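The Pegboard Pages

Filed under: desks, small victories

When Grukumus moved its sample room to the smaller floor in Cevville, we lost a wall of shelving and gained, in its place, an enthusiasm for pegboard. Ivana Arancibia had read an article. By November everyone with a desk had been offered a board, and those who hesitated were offered one again.

This page collects what became of them. I have left out the board that is still in its wrapping, because its owner sits near me and has feelings.

The desk-edge model was the popular favourite - black, full of small square holes, and held up by two clamps, so no one had to ask the landlord about drilling. Tighten the knob under each clamp and you have a wall. The white desks took to it well enough, although the cables under the tabletop carried on living as they pleased.

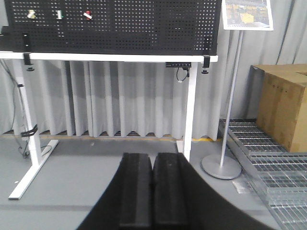 Will a clamped board mark the desk?

It can, if the knob is done up by somebody with a grudge. Put a scrap of felt or thin cork between the clamp and the tabletop, tighten until the board stops rocking, then leave it alone. Check it again after a week or so, when the felt has had time to settle.

A few notes for anyone starting their own. Hang the things you reach for daily and put the rest in a drawer, where they can be forgotten with dignity. Xiaoqing Jiang began with 6 hooks and ended the month with 2, and hers is the only board in the building where the scissors can be found. The colour of what you hang matters more than you would think against all that black. Anything dark vanishes, and you will buy a second one.

Ivana would like it noted that a board also makes a decent screen between neighbours. Light comes through the holes, and so, regrettably, does conversation.

The Leitão hooks fit the square holes. The Woltoso ones nearly do, and we have a box of 140 if anybody would like to be nearly satisfied. They are on the bench by the kettle, free to a good home or any home at all.

Page last tidied 26 May 2025. The drawers are next, once someone finds the key.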